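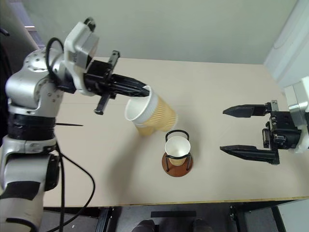

Stack of paper cups, held sideways by the arm.

Speaker notes – packing talk, Gredstead, September 30, 2024

Thank organizers. Thank Si-woo for lending me the laptop cable. Say the title out loud, slides 1 and 2 go fast.

Start with the question. You have a square, side length a bit more than a whole number. Say 300 and a half. You want to fit in as many unit squares as you can, no overlaps. Obvious answer – line them up in rows, 300 by 300, leave a strip of waste on two sides. Ask for hands: can you do better? Wait. Let them argue a bit.

Yes you can. Tilt some. Long thin stacks, leaned over a little so they use up the extra half. You lose small triangles at the ends of each stack but you get back more than you lose, if the square is big enough. Known since the 1970s, so NOT ours, say that clearly.

Slide 5. Small cases. Five unit squares, best box has side 2 plus half of root 2, so 2.707 and a bit. One in the middle at 45 degrees, four in the corners. Draw it on the board even if the slide works. Ten is the same idea. Eleven is ugly and only a best known, no proof it is best. People like eleven, give it a minute but no more.

Now what Hae-won Wang and I did. Not the square box. Long box, fixed width, any length you like. Call it the corridor problem. Width a little over a whole number, how much area do you have to waste per unit of length?

Define waste before using the word!! Forgot last time at Hoshino and got three questions on it. Waste = area of box minus number of squares. Thats all.

Slide 8. Two bounds. Lower bound is the counting one, anyone can do it with a pencil. Upper bound is a picture, you build the packing and add up the triangles. The gap between them is the whole talk.

Slide 9, the lemma. Tilted stack of length L in a strip of width w, angle is forced by L and w, there is only one small angle that touches both walls. Do the right triangle on the board. Do not do the algebra live. Skip to the answer.

If short on time cut slides 10 and 11, go straight to the computer part.

Computer part. Ran 65 widths. In 53 of them the search found the packing we already had by hand. The other 12 it found something a hair better, and in every one the trick was the same – two families of stacks leaning opposite ways with a wedge in between. Hae-won spotted it off the printouts. Credit her by name here, not just on the last slide.

Say plainly: search is not proof. We can prove the wedge packings are legal. We cannot prove they are best. Somebody will ask. Answer is no, not even for the smallest one.

Slide 14, Burine conjecture, our name for it, named after the street the office is on. Waste per unit length goes to zero as the width grows, and we guess how fast. Read it off the slide, do not paraphrase, I got the exponent wrong in April.

Likely questions
– circles? Different problem, different tools. Point to Si-woo Joo, he knows the literature.
– three dimensions? Cubes in a tunnel. Havent tried.
– code? Yes, email me, it is messy but it runs.

Water before slide 9. Handout by the door, the Josdale version has a mistake on page 2, use the new one.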